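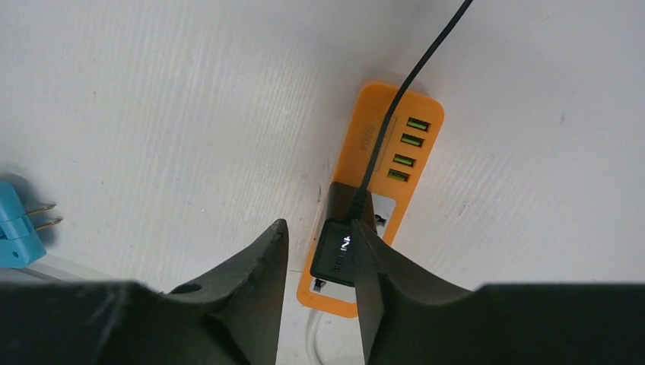

Figure 3. Orange power strip with four USB ports on a white surface.

4.2 Who unplugged the kettle?

Shared outlets in rented offices are governed by custom, and custom is mostly notes. We collected 1,577 of them from kitchens and hallways in Fillemville during October. More than 900 concerned kettles. The word "please" was common and seldom sincere.

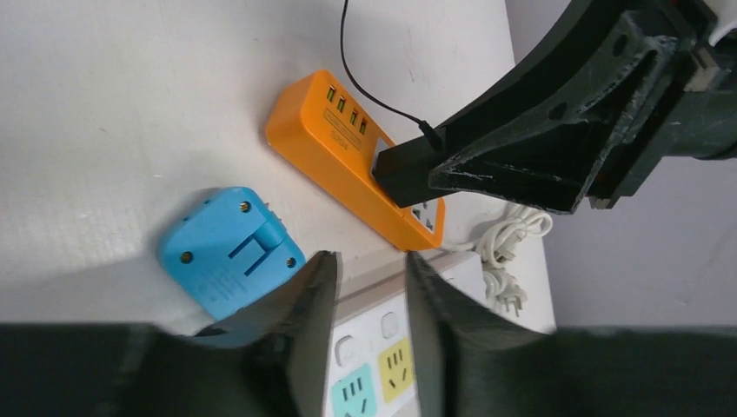
Tenants at the Rametti building favored the passive voice ("it has been noticed"), while those at Ridik went straight to capital letters. Pietrzak (the building, four floors, one microwave) produced 200 notes on a single refrigerator door, several of them replies to replies.

We use cookies to improve your reading experience. Accept all | Manage settings

Length did not predict compliance. Notes
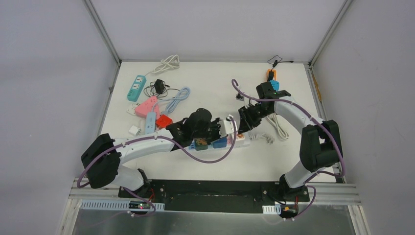

with underlining were obeyed slightly less often than notes without, and laminated ones were treated as decoration. A further 400 were left out of the coding for illegible handwriting, which we attribute to feeling.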